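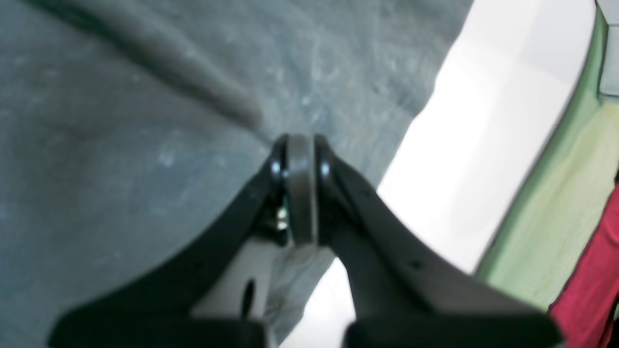

Figure 2. Flat grey disc held between the fingertips of a gripper.

4. Stem packing leakage in the Nirnholm heating network

4.1 The valves and how we came to them

Most of what has been written on packing leakage comes from test rigs, where a new valve is opened and closed many times over in a clean room and the loss past the stem is measured at each step. We have learned a great deal from that work and lean on it throughout Section 3. What we wanted, though, was a whole town's worth of valves that had been left to get on with their jobs, and the Nirnholm district heating network gave us exactly that. It carries hot water from a single boiler house to homes, a swimming pool, two schools and a small hospital, and it has 1,153 hand-operated isolating valves on its books. Every one of them has a card. Some of the cards go back to the first trench, and reading through them was one of the great pleasures of the project.

The cards record the valve size, the maker, the packing material, the date of fitting and each visit since. They do not record how far the gland nuts were turned on a visit, which we would dearly have loved to know. Older cards say things like "nipped up" or "nipped up again, both sides", and we ended up treating each of these as a single adjustment whatever the wording. Arellano's earlier notes on the network use the same rule, so the two sets of results can be laid side by side.

From the full list we took a sample of 98 valves, spread over the four branches of the network and over the three packing materials in use: plaited graphite, graphite with a wire core, and the PTFE rings supplied under the name Oltivo. We left out valves in flooded chambers, and valves that the operators could not spare for long enough to be measured. The second group was larger than we had hoped. The hospital branch in particular is thinly covered, and readers should bear that in mind when looking at the branch averages.

4.2 Measuring the leak

Water that gets past the packing of a hot valve mostly leaves as vapour, so a cup under the gland tells you very little. We used the Cito collar, a split ring that closes around the stem and the gland follower and draws the vapour through a small cooled tube. The condensed water is then weighed. It is a lovely, simple bit of kit, and one person can fit it in a chamber so tight that there is no room to swing a spanner. Each reading was taken over a full hour with the valve open, then repeated with the valve half closed and with the valve shut.

Before the first round we checked the collar against a known drip fed through a dummy gland in the workshop. It read slightly low at the smallest flows, where some of the vapour settled on the inside of the ring before reaching the tube. Warming the ring cured most of this. The small error that remained was steady enough to correct for, and the correction has been applied to every value given in this section.

The line temperature at the time of reading was 80 °C on all four branches, held there for us by the boiler house. We cannot thank the shift team enough. Holding a network of that size at one temperature while people wander about underneath it lifting lids takes patience, and it removed the largest source of scatter that has troubled earlier field studies. The main round of readings finished on 6/25/22, when demand was low and the flow in the smaller branches had dropped almost to nothing. 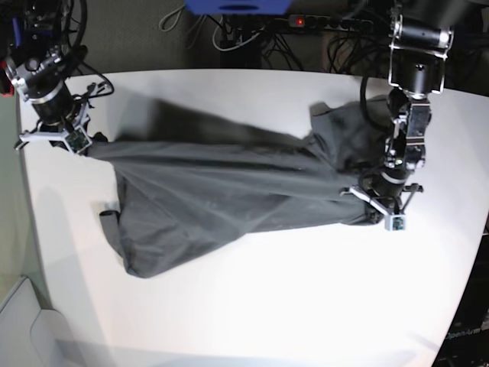
Stem condition was judged by hand and eye after each reading. We ran a strip of soft cloth tape along the exposed part of the stem and looked for snagging, then gave the stem a grade from one to four, with one being smooth all the way round and four being deeply pitted. Two of us graded every stem separately. Where the grades differed we went back and did it again together, and in nearly all of those cases the cause was a patch of rust on the side facing away from the ladder.

4.3 What we found

The first result took us by surprise and we are still excited by it. Packing age, which every maintenance plan we have read treats as the main thing to watch, explained very little of the difference between one valve and another. Some of the oldest graphite packings in the sample were among the tightest. Stem grade mattered far more. A grade one stem in old packing leaked less than a grade three stem in new packing on every branch, and the pattern held for all three materials.

The second result concerns how often a valve is used. We had expected the busy valves to be the leaky ones, on the plain argument that a moving stem wears its packing. The cards told a different story. Valves that had been worked at least once a year did better as a group than those left untouched for long stretches, and the gap was widest for the wire-cored graphite. When we drew the packing from several of the neglected valves, the innermost rings had set hard against the stem and taken on the shape of its rust. The first turn of the handwheel after that would drag the rough patch straight through the seal.

Oltivo rings behaved rather differently. They showed hardly any hardening, and at first sight they looked like the clear winner. Their weak point was gland load. PTFE creeps under a steady squeeze, and in valves where the gland nuts had not been touched after fitting the follower had gone slack. A single small adjustment brought most of them back to a reading too low for the collar to weigh in an hour, and we watched that happen in chamber after chamber with real delight.

We also compared hand-tightened glands with those fitted with spring washers under the nuts. There were 50 of the latter in the sample, all of them on the two newer branches. Spring-loaded glands leaked less overall, but we would urge some caution. The newer branches also have better drained chambers and cleaner stems, and our sample is too small to pull these effects fully apart. A fairer test would be to fit spring washers to half the valves in one old branch and leave the other half alone. The network has kindly agreed to let us try this.

4.4 Comparison with the Mercado rig

The Mercado rig, described in Section 2, holds a single valve body in a heated loop and works the stem by motor. We used it to ask whether the field results could be brought about on purpose. Stems were roughened with grit paper to match each of the four grades, then run in fresh packing of each material. The order of the grades came out just as it had underground. The sizes of the leaks did not, with the rig giving lower values across the board.

We think the missing part is standing time. A valve on the rig never sits still for long, so its packing has no chance to bond with the stem in the way we saw at Nirnholm. To test this we parked one roughened stem in wire-cored graphite, kept the loop hot, and left it alone through the whole of June. On the first stroke afterwards the leak rose sharply, then fell back over the next few strokes without returning to where it had started. The shape of that curve is very close to the one Azucena Arellano sketched from the network's own repair history, long before there was any rig to try it on.

One parked stem is only one parked stem, of course, and the run needs repeating with the other two materials. A second valve body is now being fitted to the loop so that a resting stem and a moving stem can share the same water. Section 5 sets out the model we used to link stem grade, standing time and gland load, beginning with the simplest case of a smooth stem in graphite packing under a constant load.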